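Stuvlow Cell Guide
Category: Safe Operation > Tabletop Handling
Last updated: June
Print this page | E-mail this page

Section 4. Practice rules for the ball-and-tube task

4.1 Scope

This section sets out the working rules for the ball-and-tube task in the Stuvlow simulator. It applies to any operator who writes, edits or approves a motion program for the arm and the two-finger gripper. The same rules apply when a program is later moved to a Kovelent bench cell, where the site risk assessment takes priority over anything written here.

4.2 Before the first run

1. Load the Jaidee room file and wait until the status line reads READY.
2. Confirm that the tube is upright and that its open end faces up.
3. Leave clear cloth between the tube and any other object. Fruit and similar items are permitted as distractors, but must not stand between the gripper and the tube.
4. Set the speed limit to 400 mm/s for free travel. The limit drops by itself when the gripper enters the approach zone.
5. Record the run name and the operator's initials in the log.

NOTE: The tube is transparent. Depth readings through its wall are not reliable and must not be used to set the release height. Use the rim position stored in the room file.

4.3 Holding the ball

6. Close the gripper on the middle of the ball. A grip near the top of the ball leaves too little finger contact for the turn towards the tube.
7. Lift straight up until the ball is clear of the cloth, then stop and check the hold. With two balls already in the tube, the third is carried singly at the fingertips, and no other object may be touched on the way.
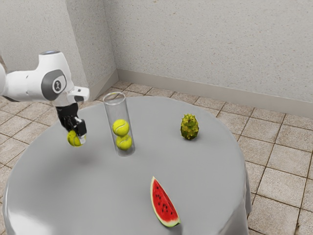
8. Raise the ball until its underside is above the rim. Sideways travel towards the tube is not allowed below this height.
9. Move across at approach speed until the ball is centred over the opening.
10. Open the fingers only as far as needed to release the ball.

CAUTION: Do not push a ball down with closed fingers. If it sticks at the rim, open the gripper, withdraw upwards and end the run.

4.4 Low holds

A low hold is any pause with the ball gripped just above the cloth. It is permitted for checking the grip — for example after a change of finger pads — but must not be used as a parking position. Any low hold longer than 3 seconds is written to the log as a warning. Return the arm to its home position before leaving the workstation, including in simulation.
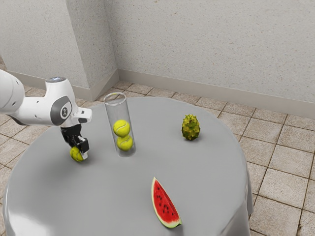

Fig. 4-2. Low hold beside the tube, third ball in the gripper.

4.5 Stopping and reporting

11. Press STOP if the arm touches the tube, the table or a distractor. Contact counts as a fault even if the tube stays upright.
12. Save the run before resetting the room. Unsaved fault runs cannot be recovered.
13. Enter the fault code in the Niturby log. Keep the entry short and state which step was active.

NOTE: The log holds 1000 entries. Export it every Monday — older entries are overwritten without a prompt.

For gripper force settings, see Section 5.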